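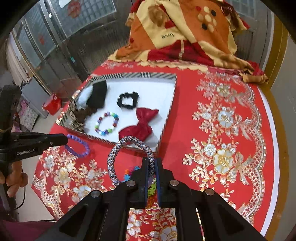 New house rules for hand-held gripper work, and I'm pretty happy about them

July 7, 2020

If you've spent any time recording tabletop tasks with hand-held grippers, you know the awkward moment when the session is over and everybody has a different idea of what counted as a good take. Well, there's finally a shared answer, at least for those of us working with the Vello group. Their good practice guide went out to all the recording teams this morning, and I read the whole thing over breakfast (it's short, don't be impressed).

The guide has 25 rules, and it replaces the old checklist we'd all been patching since May. Bernadette Fleury and Kerubo Obura put it together after going through 264 session logs from teams at Vello and Heltorus. I asked Kerubo which rule got the most pushback and she didn't even pause -- it was the one on resets. From now on you put the objects back in a fresh arrangement between takes, and you don't line them up neatly to make the next grab easier. Some people really liked their neat lines!

My favorite part is the section on soft and small things. Hair ties, bead bracelets, ribbon bows, anything that squashes or rolls. The old checklist was clearly written by people who had been picking up blocks all day. The new one says to close the jaws slowly on anything stretchy, hold it clear of the other items before you move off, and leave a dropped item in the take if you can pick it up again safely. I used to stop and start over every time I dropped something, so that's going to save me a lot of grumbling.

Two-handed work gets its own page too. If one gripper is doing the picking, the other one should stay where the operator can see it and keep out of the first one's path. Cables go behind the wrist, never across the table. Pretty basic stuff, but I've snagged a cable more than once and I'll bet you have too.

Then there's the home recording section, which Agathe Huet had been asking for. You can keep your own tablecloth, patterns and all, and you don't have to strip the room down to bare walls. You do need permission from everyone who lives there, and anything with a name, an address or a family photo on it gets put away first. Breaks are required after 7 takes in a row, and the clock doesn't start again until you've set both tools down.

I do have one gripe. The labeling page still asks for a single word per object, and I'd love to know what single word covers a ruffled hair tie and a spiky one -- Nelly Castaño has already sent in a note on that, and Bernadette says she's open to changing it.

The rules apply to new sessions only, so nothing you've already turned in needs to be redone. Teams have 7 days to send comments, and Maëlys Texier is collecting them at the Vello office.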